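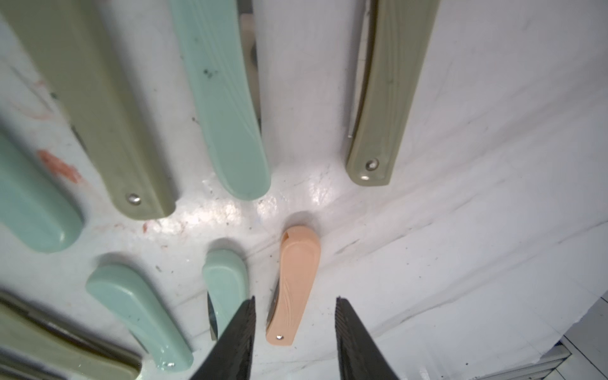 Notas para a palestra na sociedade de horticultura de Otcombe
9 de setembro de 2021

Abertura (não ler, falar!)

Boa noite a todos, obrigado por virem numa quinta-feira com este calor. Agradecer ao Bernardo Garcia pelo convite e pelo chá. Dizer logo que não sou botânico, sou só um homem que planta alhos e cebolas há demasiados anos e que perdeu colheitas inteiras por teimosia. Se alguém veio à espera de nomes em latim, vai ficar desiludido (o único que sei de cor é Allium sativum, e fica já gasto).

Perguntar: quem é que já comprou alho no supermercado e meteu na terra? Esperar pelas mãos. Eu também. Às vezes até pega, mas muitas vezes é alho vindo de um clima que não tem nada a ver com o nosso, e depois andamos o inverno todo a olhar para umas folhinhas tristes.

Parte 1 — Escolher a semente

Contar a história de Stevholm. Fui lá visitar o Américo Morais em maio e ele tinha um canteiro de alho que me fez inveja, folhas grossas, um verde carregado, tudo direitinho. Perguntei-lhe que adubo usava e ele riu-se. O homem guarda as melhores cabeças todos os anos desde 2000, sempre as maiores, e come as pequenas. Eu fazia exatamente o contrário! Comia as bonitas e plantava o refugo, e depois queixava-me da terra.

Explicar com calma:
- Separar as melhores cabeças logo quando se arranca, antes que alguém na cozinha lhes deite a mão.
- Abrir os dentes só na véspera de plantar. Abertos com semanas de avanço, secam e ganham bolor.
- Usar os dentes de fora, os gordos. Os do meio vão para o refogado.
- Dente mole, manchado ou com cheiro esquisito vai fora, sem pena.

Alho de pescoço mole ou de pescoço duro? Isto aparece sempre nas perguntas, mais vale despachar já. O de pescoço mole guarda-se melhor e dá para fazer tranças. O de pescoço duro deita aquela haste enrolada na primavera, que se corta e se come (salteada com ovos é uma maravilha), e os dentes descascam-se num instante. Eu planto dos dois e recomendo o mesmo a quem tiver espaço.

Parte 2 — A terra

Aqui abrandar, da última vez, em Avcombe, fui depressa demais e uma senhora da segunda fila pediu-me para repetir tudo.

O alho detesta pés molhados. Se a vossa horta fica com poças depois da chuva, façam camalhões, nem que seja só com um palmo de altura. A minha terra é argilosa, daquela que se agarra às botas, e durante anos teimei em plantar no raso. Apodrecia-me metade. Agora levanto tudo e misturo composto bem curtido umas semanas antes.

Estrume fresco não. Repetir: estrume fresco não! (O Bernardo vai protestar, que o pai dele sempre pôs. Deixá-lo protestar um bocadinho e seguir.)

Rotação: eu não volto ao mesmo canteiro com alho, cebola ou alho-francês antes de passarem uns três ou quatro anos. Quem já teve podridão branca tem de esperar muito mais, aquilo fica na terra que tempos. E lavar as ferramentas e as botas se forem ajudar na horta de um vizinho com o problema.

Parte 3 — Plantar

Quando? No meu caso, do fim de outubro até ao fim de novembro. O alho precisa de frio para dividir os dentes, sem frio sai uma bola única, como uma cebolinha. Come-se na mesma, mas não é o que a gente queria.

Passar a caixa dos dentes pela sala nesta altura, para toda a gente pegar num e ver qual é a ponta e qual é a base. Parece coisa de criança mas já vi muita gente plantar de cabeça para baixo (a minha cunhada, um canteiro inteiro, e ainda hoje não se pode falar no assunto).

- Ponta para cima, enterrado a uns dois dedos.
- Um palmo curto entre dentes, um bocadinho mais entre linhas, que depois é preciso passar a sachola.
- Palha por cima se houver pássaros, que os melros aqui arrancam tudo por pura maldade.

Para quem faz contas: eu planto 500 dentes por ano. É alho para nós, para os filhos, para os vizinhos e para a banca da mostra. Para um casal que cozinha todos os dias, 50 já fazem um belo começo.

Parte 4 — Inverno e primavera

Pouco para fazer, e ainda bem. Mondar, mondar, mondar. O alho tem folha estreita, não faz sombra a ninguém, e as ervas sabem disso.

Regar só se a primavera vier seca, e parar de regar quando as folhas de baixo começam a amarelecer. Falar da ferrugem: aquelas pintinhas cor de laranja nas folhas. Há quem arranque tudo em pânico. Eu, se aparece tarde, deixo estar e colho o que há. Se aparece cedo, as cabeças ficam mais pequenas, paciência, e para o ano dá-se mais espaço às plantas para o ar correr.

Parte 5 — Colher e guardar

Arrancar quando metade das folhas estiver seca. Levantar com a forquilha, nunca puxar à bruta. Não bater com as cabeças umas nas outras para tirar a terra — pisadas, apodrecem por dentro e só se dá por isso em dezembro.

Secar à sombra, com ar a passar, duas a três semanas. Eu penduro tudo no telheiro. A minha mulher diz que os vampiros nunca tiveram hipótese lá em casa.

Se houver tempo, fazer a trança ao vivo (levar 7 cabeças com a rama, mais a guita). Se já for tarde, saltar e mostrar a que trago feita.

Avisos antes das perguntas

A taça Rezaei para a melhor trança volta este ano à mostra de outono, inscrições com o Bernardo, à porta. Quem quiser dentes do alho do Américo, trouxe um saco, levem uns poucos cada um e deixem para os outros.

Perguntas. Se me perguntarem por alho-elefante, dizer que é parente do alho-francês, que nunca me deu nada de jeito e que falem com o Américo. Não esquecer de trazer a caixa de volta!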